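Shop notes, 2024-06-20

Aliki Karamanlidis is still building grippers at home, and the bed is still the workbench. The rule for small parts: if it rolls, tangles or hides in a blanket, it goes on the practice list.
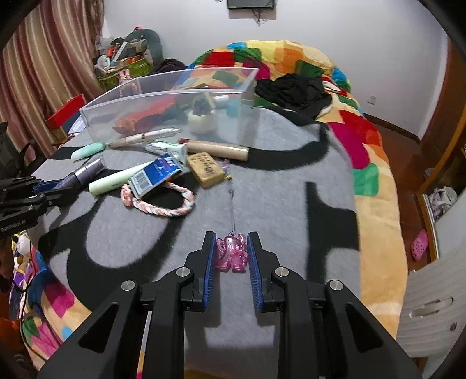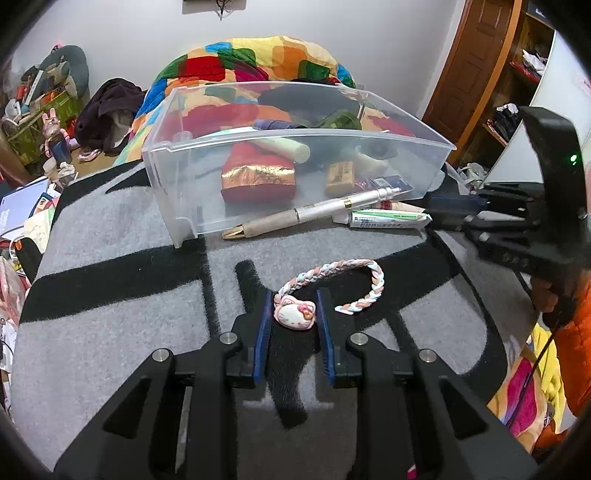 Valentin Strebel wants softer finger pads by the next meetup and has promised to cut 32 of them — he promised the same in April. Aliki would settle for screws that stay put. Her log stands at 171 grabs, 97 of them filed under "fine" and the rest under words we don't print. Spare M3 screws can be left in the tray at Brerncombe.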